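Demonstration work (automation)

Demonstration work, also called demo work or on the floor just "showing", is paid work in which a person does a handling task many times over so that a machine can later be set up to do it. Common in packing, print finishing and small parts. It grew out of older teach-and-repeat methods, where a technician stored positions one at a time.

Practice

The worker sits or stands at a fixed table and does the task with hand-held grippers, one per hand, instead of bare fingers. Movements get recorded. Usual tasks — picking up cards and prints, placing, turning, stacking. A session at the Tomevberg print works runs to 200 repeats, with a break at the halfway point. Failed tries are kept but marked seperately.

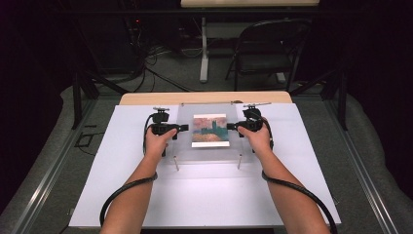 Speed matters less than evenness. New starters tend to rush, then stiffen up. Trainer Nabila Zaki's notes for Tomevberg, widely copied, tell people to rest the elbows and let the cable hang where it wants.

Effects on staff

Mixed. At Tomevberg 205 packing staff were offered demo shifts when the Setora line was announced in November; most took at least one. Pay slightly higher than packing, hours more regular. Complaints: sore wrists, boredom, and the plain worry of training a replacement. Shop steward Danish Zaidi argued that skilled hands were being bought once and used forever, and asked for a fee per recorded set. The firm agreed to a one-time payment of 4,000 per worker, later critisized as too low.

Some jobs changed more than they vanished. Packers moved into checking, reset work and sorting out jams. Older staff often did well here, knowing which paper curls and which sticks. Evening shift lost the most posts.

Lurkura, a smaller framing shop, went the other way — no separate demo staff, everyone does an hour before lunch. Manager Youssra Shehata has said turnover dropped. No figures published.

See also

Teach pendant
Job rotation
Piece rate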